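Rankin Books > Shop Diary > June

Shop Diary: June

The store opened at its usual hour this morning, and the first delivery from Skelthorpe was received before noon. It held the new paperback edition of Ustivmont, the history of a mill town told through the letters of its residents. The hardcover sold steadily here through the winter, and customers have been asking for the less costly edition since March. Copies have been placed on the front table and in the history section.

Two cartons in the same delivery had split at the corners. Four copies were found to have bent covers and have been set aside for return. The publisher has been notified and has agreed to issue a credit. Customers who reserved a copy are not affected by this.
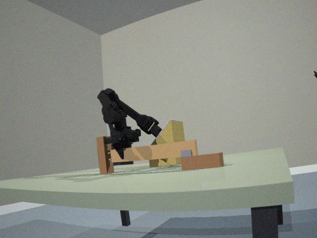
Shop Diary, No. 100

The afternoon was given to the summer reading list. It was decided that social history should have its own page this year, apart from biography. The list had grown too long under a single heading, and several readers wrote to say that they could not find what they wanted. The page will carry short notes by the staff, and prices will be shown for both bindings where both are in print.

The evening reading group met at 7 p.m. to discuss the first three chapters of Troso. Opinion was divided. Some members felt that the author leaned too heavily on survey results and gave too little room to the people who had answered them. Others found the chapter on rented homes the clearest account of the matter they had read. The group will take up the next part in July. Members are asked to bring their own copies, as the lending set is now fully checked out.

Orders placed after 4 p.m. today will be handled tomorrow. The window display remains to be changed, and the large-print shelf still needs new labels.

Contact the Store | Copyright Rankin Books. All rights reserved. | Back to Top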